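Shop > Living Room > Fabric Care > Danside Upholstery Brush

October
By Ebuka Igwe

I was never going to be a person with opinions on upholstery brushes, and then I bought a pale sofa. So now I stock one! The Danside is the brush I use at home, and I only put it in the shop after I'd been through a drawerful of others that either did nothing or pulled the fabric up into little fuzzy balls.

It's a plain-looking thing. Beech handle, a bit longer than your hand, with a soft curve to it so your knuckles stay clear of the cushions. The bristles are natural and come in two lengths: short ones in the middle for lifting crumbs and grit, longer ones around the outside that sweep it all along. I like that you don't have to press. If you find yourself leaning on it, ease off and go over the spot twice.

I do mine once a week, before vacuuming, always in one direction and then lightly back the other way. Flat woven fabrics are what it's best at. The flecked grays are very popular with my customers right now, and I get it, they hide a lot – but they hide dust too, and you end up sitting on it for months without noticing.

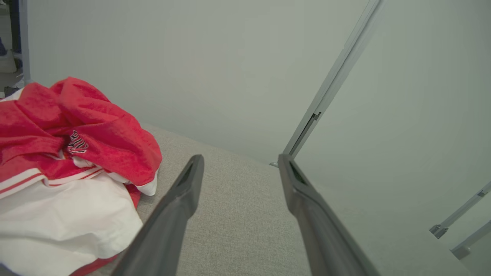
Light gray weave with darker and lighter flecks.

For velvet or anything with a real pile I'd go for the Dronder instead, which has much softer bristles and costs a little more. People ask me if the Danside will do for both. It will, sort of, if you're gentle, but I've seen it leave tracks on a deep velvet that took some steaming to get out, so please try it on the back of a cushion first. Leather, no. Use a cloth.

Pet hair is the other big question. It gets the loose stuff off fine (I have a very fluffy cat, so this gets tested daily), but hair that has worked its way into the weave needs a rubber edge. The Ultar scraper is the one I'd add to your basket for that, and the two together come in at less than most of the fancy gadgets.

To clean the brush, comb it out with your fingers and wash the bristles in lukewarm water with a drop of dish soap. Keep the handle out of the water as much as you can, and let it dry bristles down. Mine sat in a wet sink overnight once and the wood went a bit rough, though a rub of oil brought it back nicely.

Item number 2379
Length: 38 cm with the handle
Handle: oiled beech, hanging loop in cotton cord
Bristles: 100% natural
Price: $40
Goes with: Ultar scraper, Escobedo storage hook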